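Sterkdale Household Goods Exchange
Minutes of the members' meeting, Thursday, January 6, 2022
Present: Anca Căpraru (chair), Silviu Ene, Petrică Roman, Ecaterina Lungu, Relu Lungu (minutes)

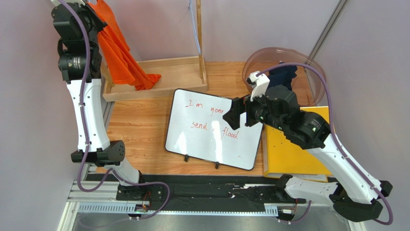
Petrică Roman asked why the small whiteboard had to be on the list again, when the last meeting had spent half an hour on it and decided nothing. The chair said that was the reason it was on the list.

1. Previous minutes
Approved with one correction. Silviu did not "agree to" sort the cloths. He agreed to look at them. The minute-taker has changed the wording and notes that the cloths are in the same state either way.

2. Whiteboard
Anca proposed keeping the small whiteboard with the black frame on the sorting table for short messages between shifts. The one on it now, in red marker, starts "I'm gonr" and goes on "send a flood". Ecaterina wanted to know who was supposed to act on that. No answer was given. Petrică said a board that size holds five words, and if these are the five words we get, he would sooner have the old notebook back. Silviu pointed out that the notebook was lost in April and that most of it was phone numbers without names.
Anca said the board stands up by itself on its two clips and takes up little space. Relu agreed but doubted that it would be used for anything useful by the second week.
Decided: the board stays until the next meeting. Messages are to be signed. Petrică voted against.

3. Cloths
There is an orange one and a dark navy one, and the question was whether they go out as a pair or separately. Anca thinks a pair moves faster. Ecaterina does not see what makes them a pair. She said that two cloths nobody picked on their own will not become wanted by being folded together. Silviu suggested the clear plastic bowl could go along with the navy one, as a set. Petrică asked if the yellow box was then part of the set too, and where this stopped.
Decided: cloths are listed one by one. The bowl is listed as a bowl.

4. Wooden tray
Silviu wants the shallow tray kept back for small loose items. Relu reminded the meeting that the same was said of two earlier trays, both now full of things no one has sorted. Silviu said those were deeper, and a shallow one forces you to empty it. Relu asked for it to be minuted that he does not believe this.
Decided: tray kept back on trial. Silviu empties it at the end of each shift and writes down when he has done so, on paper, and leaves the whiteboard alone.

5. Shelving offer from Baert
Baert has offered used shelving for 1,000, delivery not included. Relu had asked for measurements and received a second copy of the price. Ecaterina said the balance stands at 3,533, so it could be paid, but she would like to hear one reason why more shelves would lead to fewer things on the table. Anca's view is that things end up on the table when there is no other place for them. Petrică's view is that they end up there because it is nearest the door.
The Erkberg group bought the same shelving, according to Silviu, and is pleased with it. Ecaterina asked how long they have had it. Silviu thought since before Christmas.
Decided: no purchase without measurements. Relu writes to Baert once more.

6. Resamar labels
The bill for labels came to 248. Petrică said the labels fall off anything plastic. Anca said they stay on if the surface is wiped first. It was agreed that this could be tested, and Anca will put labels on three items, wiped, and three items, not wiped, and bring all of them to the next meeting.

7. Other business
Ecaterina asked again for a written rule on what happens to items left over after two exchange days. Anca has a draft but did not bring it. Silviu thinks the rule is known to everyone. Asked to state it, he and Relu gave different versions.
The key to the side door is still missing. Petrică has a copy, which he says is for his own use.

Actions
Relu: measurements from Baert.
Silviu: tray, cloths listed.
Anca: label test, draft rule.
Ecaterina: pay Resamar.

The meeting closed at 9:20 p.m. Date of the next one to be sent by email.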